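The Rule on the Refrigerator

The first thing Gaetano Sanna handed me when I visited Duseston was a sheet of paper, not a robot. It had been folded and unfolded so many times that the creases had gone soft, and somebody had spilled coffee over the bottom third. "Read that before you ask me anything," he said, and went off to find me a chair.

It was the house rules for kitchen work, and I have to say I loved it! I'd spent January reading safety documents written by people who seem to be paid by the comma, and this one fit on a page. Keep the test honest. Write down what counts as done before you press go. If you change the kitchen, change the version number. (That last one was underlined, and I later heard there'd been a fight over it.)

Duseston tests kitchen robots for companies that want an outside opinion, and most of the early rounds happen in simulation, where dropping a pot costs you only your pride. Sanna runs that side. He came over from Huter, where he wrote test plans for warehouse machines, and he still talks about a countertop the way other people talk about a loading dock.

So what do you write down about a kitchen? More than I would have guessed. You say where the object starts and where it should end up. You say how long the arm gets, which in the Duseston rules is 60 seconds for a simple move. You say what the arm may touch on the way. And you say which camera views get saved, so a stranger can check your scoring later without having to take your word for it.
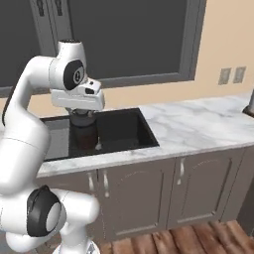
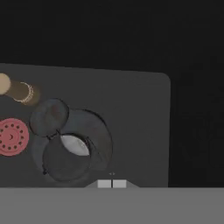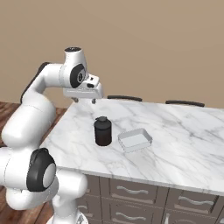

Simulated kitchen work, from beside the arm and from the gripper's end.

Saving more than one view is the rule Sanna will argue for all day. A wide view can tell you the arm went to the right part of the room and still leave you guessing about a grip. A close one has the opposite trouble – you get the fingers and lose the room. The Duseston sheet asks for 2 views of every run, kept together under the same run number, and a run that's missing one gets thrown out. I asked if that wasn't a bit harsh. He shrugged and said the first month was harsh and then people stopped forgetting.

The part I keep chewing on is the word "done." Doucette, one of the firms that sends work over, used to count a pot as placed the moment the fingers opened. Cutora wanted it standing upright and still. Same move, two very different scores, and both companies had been printing theirs in brochures! The sheet now says upright, still, and let go of, with the arm backed away. Doucette's numbers dropped and there were some chilly phone calls, but they signed.

There are 8 rules in all, and Sanna would like fewer. He thinks the one on naming files could go. His coworkers disagree, loudly, and while I was there the argument picked up again over lunch and was still going when I left to catch my train.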